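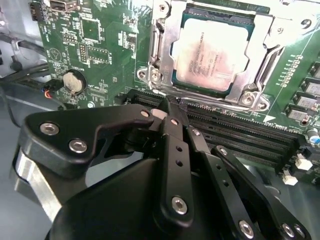

Figure 1. A processor in its socket on a green motherboard, held by a metal retention frame.

Unit 7: Heat and the Working Computer
Course handout, Introduction to Computer Hardware
Instructor: Sachiko Mizuno

Purpose of the unit

This unit explains why computers produce heat and how that heat is carried away. Students should read the handout before the lecture and bring it to the laboratory session.

Where the heat comes from

Nearly all the electrical energy used by a processor leaves it as heat. A part that draws 110 watts must give up heat at the same rate, or its temperature will continue to rise. The amount of power drawn depends on the work being done, the operating voltage and the clock speed. Voltage matters most, as the power used in switching grows with its square.

The path of the heat

Heat passes from the silicon die into the heat spreader, the metal lid on top of many desktop and server processors. From the lid it crosses a thin layer of thermal compound into the base of the cooler. Fins then give the heat to the moving air, and the case fans move that air out of the enclosure.

Each step resists the flow of heat to some degree. Thermal resistance is stated in degrees Celsius per watt, and the resistances along a single path are added together.

Worked problem

A processor gives off 110 watts. The total resistance from the lid to the room air is 0.3 degrees per watt. The lid will therefore settle 33 degrees above the room air. In a room at 30 degrees Celsius, the lid reaches 63 degrees. The die itself will be warmer - the resistance between die and lid has been left out of this problem.

Throttling

When a processor nears its temperature limit, it lowers its own clock speed and often its voltage. The user may notice only that a long task has slowed. Repeated throttling should be recorded in the laboratory log together with the room temperature.

Assignment

Repeat the worked problem for a room at 22 degrees Celsius and a part that gives off 80 watts. Show all units. Written answers of no more than 4 pages are to be handed to Yoshinori Ueda at the start of the next laboratory session.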